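Doblar un pantalón, el deporte más difícil del club

En el club de robótica Flidano hay una frase que se repite cada tarde: «otra vez desde el principio». La dice Svenja Oberholzer, la profesora que lo fundó, y la contestan entre risas 18 alumnos que este curso se han empeñado en enseñar a una máquina a doblar ropa. ¡Ropa! Ni laberintos, ni sumo, ni coches que siguen una línea negra. Camisetas, toallas y, desde febrero, vaqueros.

El reto lo propone la liga escolar Vudov, que reparte cinco pruebas domésticas entre los equipos. A Flidano le tocó la que casi todos temían. «Una caja siempre es una caja, pero un pantalón cambia de forma en cuanto lo rozas», explica Valentin Frei, de 16 años, que habla de pliegues con la pasión con la que otros hablan de fútbol.

El método es puro oficio. Los alumnos hacen el gesto con una pinza de mano, lo graban y lo repiten hasta que sale limpio. Llevan 434 grabaciones, de las que han dado por buenas 169, y cada descarte se discute en voz alta (a veces muy alta). Damian Gisler defiende que hay que empezar por la cintura; Veronika Aebischer, por las perneras. Los dos tienen partidarios y una tabla de resultados en la pared del pasillo que cambia de líder casi a diario.

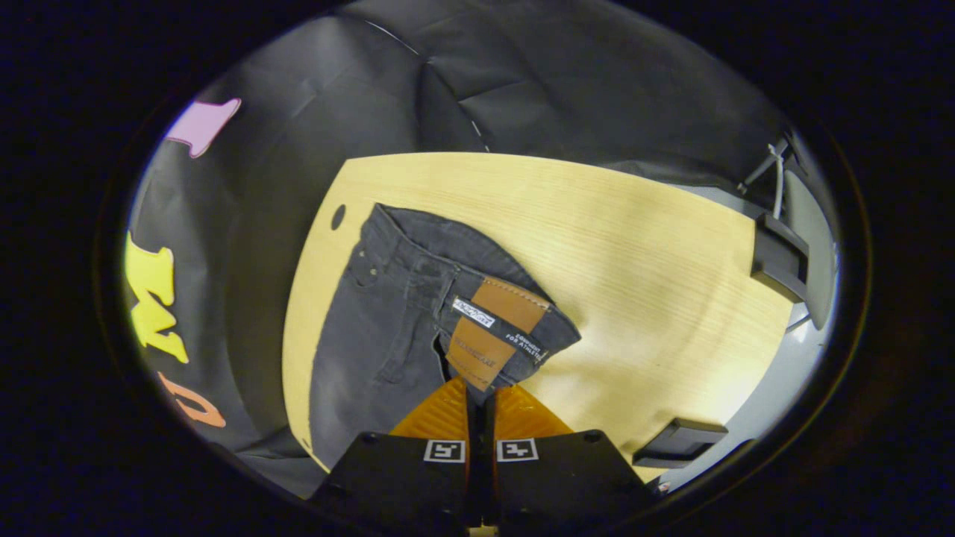 Los dedos naranjas de la pinza, junto a la cintura de un vaquero negro doblado.

La tela vaquera ha resultado una maestra estupenda: pesa, se resiste y obliga a pensar dónde se agarra. Veronika ha llenado medio cuaderno con dibujos de costuras, y Valentin ya pregunta en casa si puede llevarse la colada al club.

Queda la final, y después, si Svenja se deja convencer, las sábanas bajeras. Damian ya ha pedido turno.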